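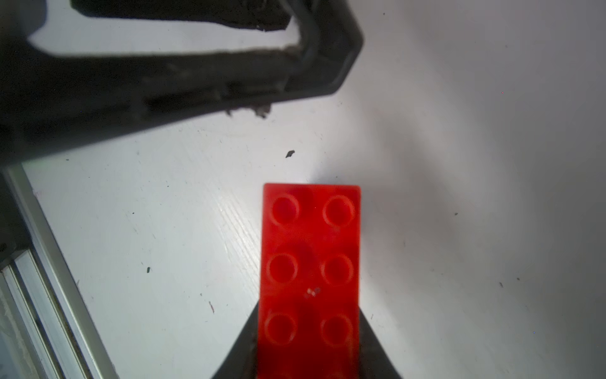
I've been casting concrete for most of my working life and the thing I get asked for more than anything else is the interlocking block, the big stackable one we sell as the Rurer. People want them for bays, for retaining a bank, for stopping vans parking where they shouldn't. If you've ever had a red LEGO brick in your hand, with the studs standing up in pairs, you already know how a Rurer goes together (only you'll want a telehandler for ours!). Set one on top, let it find its seat, move along. No mortar, no waiting about.

We cast them at our Palville yard in one grade and one finish, plain grey off the steel mould. The full block is 1460 mm long and there's a half block too, so you can finish a wall square without getting the saw out. Every block has a lifting loop cast in the top, sitting down in a recess so the next course clears it. 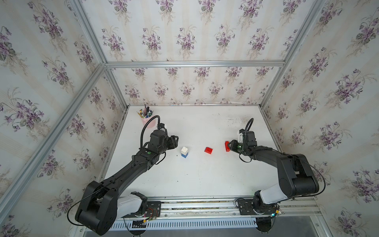 What you need underneath

A flat base, please! I can't say it often enough. A 200 mm slab is what I'd put down for a storage bay, though well-packed stone is fine for a low wall that might get moved again. Spend your time on the first course, string line and all, and the rest goes up quickly. If the bottom row is out, you'll be looking at it for years.

For anything holding back soil, get an engineer to look at it before you order. I'm happy to talk to them direct and send over the block drawings.
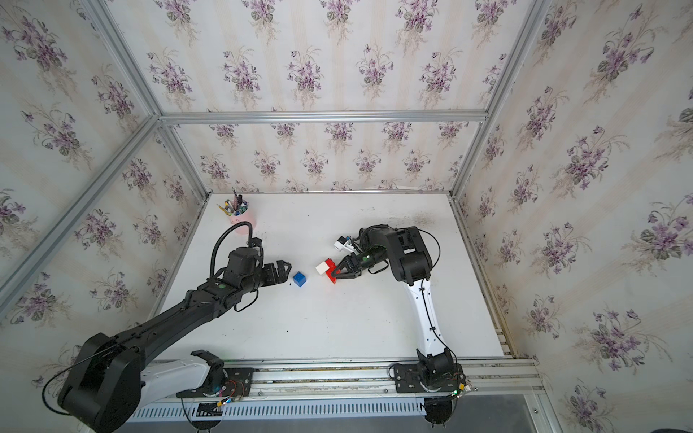 Remzi Kaplan wrote to say he put up three grain bays with the Rurer and wished he'd ordered more half blocks, as he ended up shuffling full ones about at the corners. Fair point, and I've changed the order form so halves now come up first. I'd also say send me a sketch, even a rough one on the back of an envelope, and I'll work out the mix for you.

One more on colour. Fresh blocks come out a bit patchy, darker in places, and they even up outdoors over a winter or so. It's only the surface.

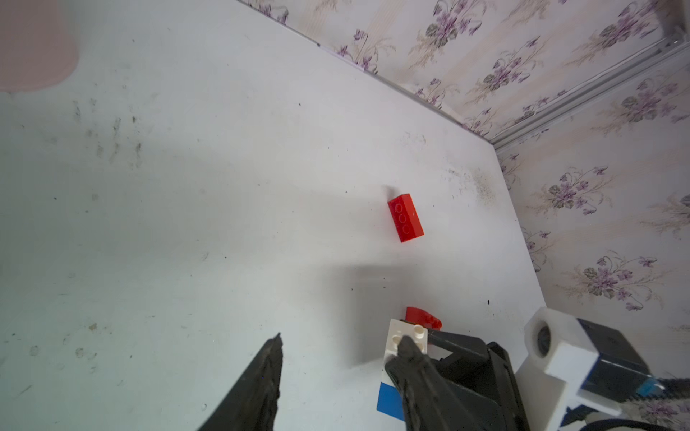
Ordering and delivery

Smallest delivered load is 8 full blocks. We keep up to 2000 in the yard, but the halves run short in February when the farms start ordering, so ring early if you're after a lot of them. The lorry has its own crane and can set down beside the road or just inside a gate. Collection is fine too, just bring straps.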